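Home Questions Unanswered Tags Log in

Planetarium talk night, how do I get two speakers and a Q&A into one evening?

Asked April 5, 2025 by Mihret Araya

Helping put together a public science night at the Trultwood planetarium, first time doing one. We have an astronomer (Dehua Yin) and a novelist who writes about space colonies (Suqin Xie). Both said yes, both want slides, both asked how long they get and I have no answer for them. Building closes at 10, doors at 7. Dome seats 64. Want a good chunk of audience questions too, thats the part people remember. Do I do back to back talks or put them on stage together? Also we have $600 total and I have no idea what that should go on. Sorry if this is all over the place, typing on a break.

Fares Nassar answered:

Did one of these in December, same kind of pairing. Go with short talks, then both on stage. 20 minutes each, tell them 15. Ten minute gap to get chairs and mics out, then 40 minutes of conversation with questions mixed in. Don't save all the questions for the end, you'll get the same three hands.

Get a moderator who has read the novel. Ours hadn't and it showed, kept going back to the astronomer because that was easier. Meet with all of them on a call the week before, half an hour is plenty.
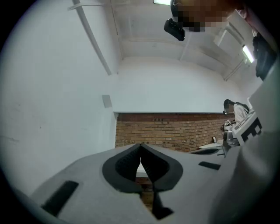 Should the audience write questions down or just ask out loud?

Cards for the first half, open mic for the rest. Hand out index cards and pencils at the door, collect them in the gap, moderator picks the good ones. Then one mic on a stand in the aisle. Not a roaming mic, people hang on to it and give a speech.

Money: I'd spend most of it on sound. Rent two headset mics plus one handheld and pay somebody who knows the board. Dome rooms echo like crazy and the built in speakers are usually meant for the narration track. Whatever's left goes to water, coffee, a thank you gift for each speaker. We sold tickets through Plurka, worked fine, payout was slow tho.

Otakar Štefanec answered:

Agree with most of that. But ask the planetarium who runs the dome projector that night, and if slides even work on it. Flat slides on a curved ceiling look awful unless they get resized first. Get the files 2 days early. Also the seats lean back, so after dark with a long talk some folks will fall asleep. House lights up a bit for the conversation part.

And let the novelist go first. Astronomer can pick up on stuff from the reading, harder the other way around.

Suqin's books are good btw, have fun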